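Eating at Bramar – your questions answered

Posted in: Food & Drink, Visiting Us

Do I need to book?
For dinner, yes, if there are more than four of you. Lunch is walk-in only. We seat 106 inside, and the terrace is first come, first served.

What happens on event nights?
When there is a concert or a match at the Virkmont arena, we open early and run a shorter menu so that everyone is fed before the doors open. Tell your server what time you need to leave when you sit down. Tables on these nights are held for 15 minutes – after that we give them to the queue.

Can I bring my own wine?
Yes, at lunch and at dinner, but not on event nights. Corkage is charged per bottle and the limit is 2 bottles per table. We don't allow beer or spirits to be brought in.

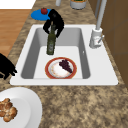 Corkage covers glasses and an ice bucket if you want one. Anything you don't finish can be taken home, as long as you ask for the cork or cap to be put back before you leave.

Do you cater for allergies?
Most dishes can be made without nuts or dairy. The flatbreads come from Özkan bakery and contain wheat and sesame. We have one kitchen, so we can't promise that any dish is free from traces.

Is there parking?
The Hurnia car park next door has 273 spaces and is free after 6pm, except on event nights, when the arena sets the price. The side entrance is step-free.

Can I hire the restaurant for a private party?
The back room can be hired for lunch or dinner. You choose from a set menu and we need your final numbers a week ahead. Music is fine until 11pm.

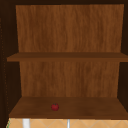
Open wooden wall cabinet

Do you sell gift vouchers?
Yes, at the till. They last a year and can be spent on food or drink. We can't swap them for cash or replace lost ones.

Are dogs allowed?
On the terrace only, on a lead. Water bowls are by the door.

14 shares | 2 comments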